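Hi! I run customer trials at Skikumard, and I'm looking for five people to test our Lorente tabletop arm kit before it goes on sale in June. You don't need to code — if you can follow a recipe, you're in. Each session lasts two hours at our Vultport shop, and you have to be at least 21.

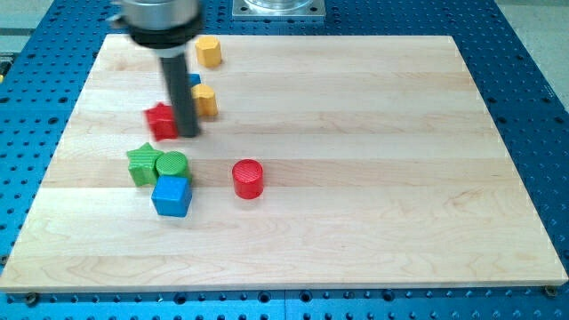

The block-pushing task on the Lorente kit.

You'll set up a job like this one, run it, then tell me what bugged you about the manual (I wrote it, so be blunt!). We pay for your time and there's coffee. Write me a few lines about yourself and I'll get back to you with open slots.

Contact | © Skikumard | Back to top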